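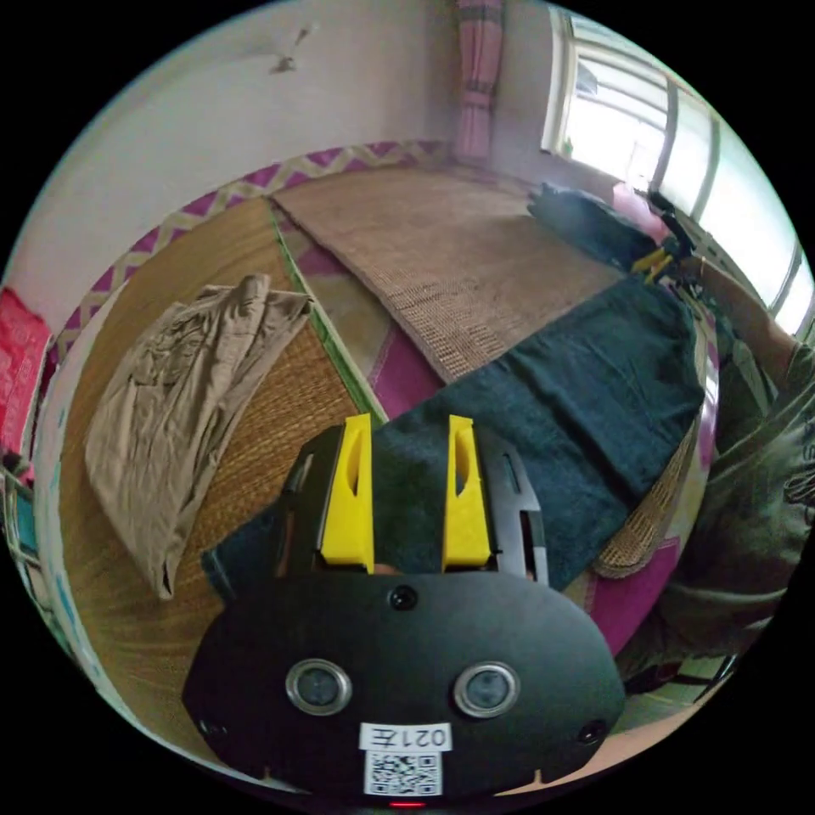

Esteiras de palha entrançada, uma delas com debrum verde, com uma toalha verde-escura e uma peça de roupa bege.

Esteira de palha (uso doméstico)

A esteira de palha é uma cobertura plana, entrançada ou tecida com fibras vegetais, usada sobre o chão, sobre a cama ou sobre estrados. Serve para dormir, sentar, secar alimentos e, em muitas casas, como superfície para dobrar e separar roupa. Também chamada esteira de dormir, esteira de verão, ou só esteira. Não confundir com o capacho (mais grosso, de entrada) nem com a esteira rolante.

Nomes

"Esteira" vem do latim storea. Em Lududlow diz-se simplesmente "a palha": estender a palha, enrolar a palha. Em Kinham o termo muda conforme o lugar onde é usada, "esteira alta" se vai na cama, "esteira baixa" se vai no chão, embora a peça seja muitas vezes a mesma. Em Makris o nome genérico aplica-se também a tapetes de fibra sintética, o que dá confusão nos inventários.

Materiais

Junco, palha de arroz, rotim fendido, bambu em tiras, folhas de palmeira, papiro. As fibras sintéticas imitam a cor mas não o cheiro. O junco dá uma superfície fina e flexível; o bambu em tiras é mais fresco ao toque e mais rígido, marca a pele. Cor: esverdeada quando nova em certos juncos, depois dourada, depois castanha. O sol acelera a mudança, e uma esteira meio tapada por um móvel fica geralemnte com duas cores.

Tecelagem

Dois tipos principais.

Ponto fino: linhas horizontais muito juntas sobre uma urdidura de fio. Superfície lisa, quase de pano. Dobra-se mal, enrola-se bem.

Ponto largo ou em grelha: tiras cruzadas, desenho quadriculado visível ao longe. Mais pesada, mais ventilada. Os grãos de areia e as migalhas passam para baixo, o que é vantagem ou defeito conforme quem varre.

A densidade varia bastante. O catálogo da oficina Sarier dá 333 fios de urdidura para o modelo de ponto fino de casal; na versão antiga, hoje fora de produção, eram 718, e a peça levava o inverno inteiro a fazer. Não há norma comum entre oficinas, e os números de uma não servem para comparar com outra.

Debrum

Faixa de tecido cosida nas margens para impedir que as pontas se desfaçam. Algodão ou mistura, às vezes só nos lados compridos. Verde é frequente, tambem castanho, azul-escuro, preto. O debrum é a primeira parte a gastar-se e pode ser substituído: descose-se, apara-se a palha solta, cose-se faixa nova com agulha grossa e ponto largo. Ponto apertado corta a fibra. Nas esteiras sem debrum a margem é rematada dobrando as próprias tiras para dentro.

Uso na cama

Sobre o colchão ou sobre o lençol, nos meses quentes. O lençol fica por baixo, a pessoa deita-se directamente na esteira ou com um pano leve por cima. Em Lududlow sai do armário com os primeiros calores e é guardada em Novembro, quando já ninguém a quer. Há famílias que a deixam o ano todo - por baixo do cobertor, no frio, o que os fabricantes desaconselham por causa da humidade.

Esteira maior do que o colchão: sobra dos lados e encurva. Solução corrente, enrolar a sobra para baixo. Cortar não, a não ser que haja debrum para coser logo a seguir.

Uso para a roupa

Uso secundário mas muito difundido. A superfície é plana, seca, larga, e a roupa desliza pouco. Estende-se a peça, alisa-se com a mão, dobra-se ali mesmo. Calças, camisas, toalhas. As toalhas grandes pedem esteira livre a todo o comprimento ou acabam dobradas na diagonal e refeitas.
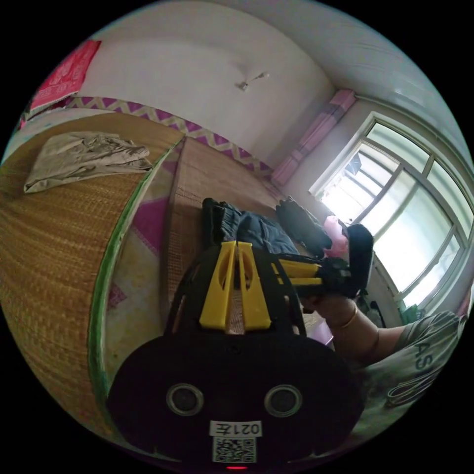
Zainab Akinola, no levantamento sobre arrumação doméstica em Makris e Kinham, distingue a dobra "de mesa" da dobra "de esteira". Na primeira trabalha-se em pé, com a peça perto do corpo, e as pilhas ficam ao lado. Na segunda a peça é aberta por inteiro e a pessoa desloca-se à volta, de joelhos ou inclinada sobre a cama. Segundo a autora, a dobra de esteira dá pilhas mais baixas e mais espalhadas. Duas esteiras lado a lado permitem separar: roupa por dobrar numa, dobrada na outra. Akinola regista ainda o hábito de deixar malas e sacos sobre a esteira durante a arrumação, para encher logo.

Cuidados com a roupa: malhas finas e rendas prendem nas pontas soltas. Os tecidos claros podem apanhar cor de uma esteira nova, sobretudo se estiverem húmidos. Passar primeiro um pano branco molhado e ver se sai tinta.

Limpeza e conservação

Varrer no sentido da palha. Pano bem torcido, água morna, secar à sombra com ar dos 2 lados. Ao sol directo a fibra fica quebradiça. Nódoas de gordura - pó de talco ou farinha, deixar a noite, escovar. O bolor trata-se com vinagre diluído, mas se já entrou no fio da urdidura volta sempre.

Guardar enrolada, nunca dobrada, com o lado de uso para fora. Um vinco numa esteira de ponto fino não sai. As pontas encurvam depois de meses no rolo; para endireitar, estender ao contrário um dia ou dois com peso leve nas margens.

Defeitos comuns

Pontas levantadas. Debrum descosido nos cantos. Fios de urdidura partidos, visíveis como uma linha onde a palha abre. Manchas escuras de humidade na face de baixo, frequentes quando a esteira está pousada sobre linóleo ou outro piso que não respira. Nesses pisos convém levantá-la de vez em quando e deixar arejar.

Variantes regionais

Lududlow: ponto fino, debrum de algodão, só para cama.
Kinham: ponto largo, sem debrum, cama e chão.
Makris: mistura de tudo, muita peça comprada fora.

Ver também

Capacho
Tatame
Junco
Dobragem de roupa
Roupa de cama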